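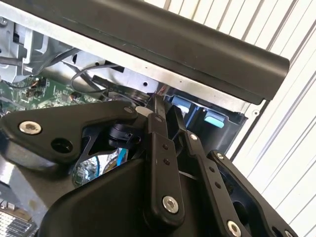 *Wrist view, fingers inside the case. Planner thread, 1/6*

We've been rewriting the planner for the PC teardown cell at Hurora. Short thread on what changed in the software and what still annoys me.

**2/6**
The old version planned every reach from scratch. Inside a case that's slow, and the collision mesh was always a bit wrong — cables don't show up in it at all. Now we plan to a point above the opening, then hand over to a force-limited controller for the last stretch.

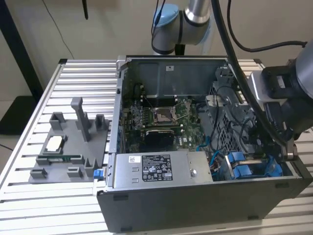 Bostora, February 18, 2018

**3/6**
The fixed view gives us the case pose. Blue latches and drive brackets segment well against gray metal. Black cables on a black chassis don't, so we mask the whole cable region and route the wrist around it. Crude, but the planner stopped proposing paths through the wiring.

**4/6**
Control loop runs at 500 Hz. Perception is a lot slower, so Urnano (our middleware) stamps every pose and the controller drops anything older than 90 ms. That one check removed most of the odd twitches in our logs.
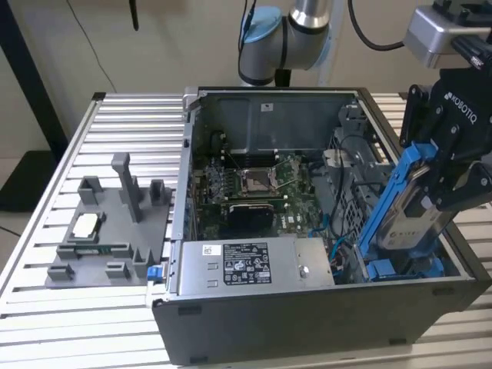
**5/6 Grasping the caddy**
The caddy is held at an angle here. The grasp planner used to insist on square to the rails and gave up when the cage was in the way. It now accepts a tilt and passes the angle on, so the next motion starts from the real pose.

**6/6**
Still open: 2 bugs in the retry logic, and a config file with 52 parameters that I want to cut down. Code goes into the Bárány branch in July.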